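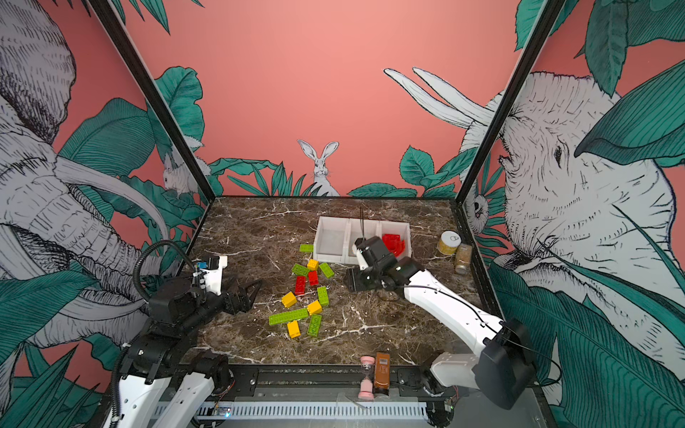
Section 4: Setting up your Pronach dehumidifier

1. Stand the unit upright for 30 minutes before you plug it in.
2. Place it on a flat, dry floor near the middle of the room. Keep the back grille clear of curtains and furniture.

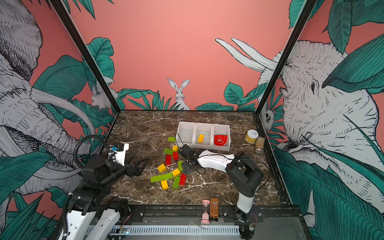
The air outlet should face into the room, with the flap fully open. Warm air blowing on one spot for hours can dry out paint and lift it. Take extra care with decorated walls, such as a mural with a white rabbit and green leaves on pink, and turn the outlet away from them.

3. Slide the water tank in until it clicks. If the red light stays on, take the tank out and check that the float moves freely.
4. Set the dial to 2 for daily use. Use 4 for drying washing.

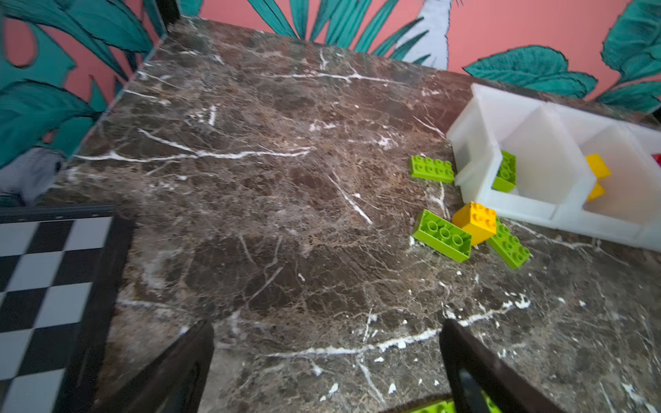 5. Close doors and windows and leave the unit running. In November and other damp months the tank may fill overnight — empty it before you go to bed.

Caution: Do not lift the unit with water in the tank. Do not use an extension lead.

Note: Small parts can block the lower grille. Switch off at the wall and remove them by hand.
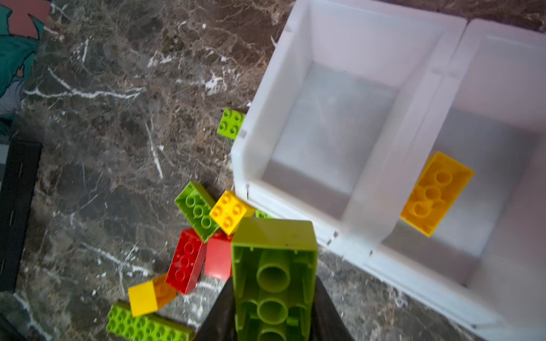
Green building brick, hollow side up, with a white two-compartment bin.

6. Rinse the filter every Tuesday, or whichever day suits you, and let it dry before refitting.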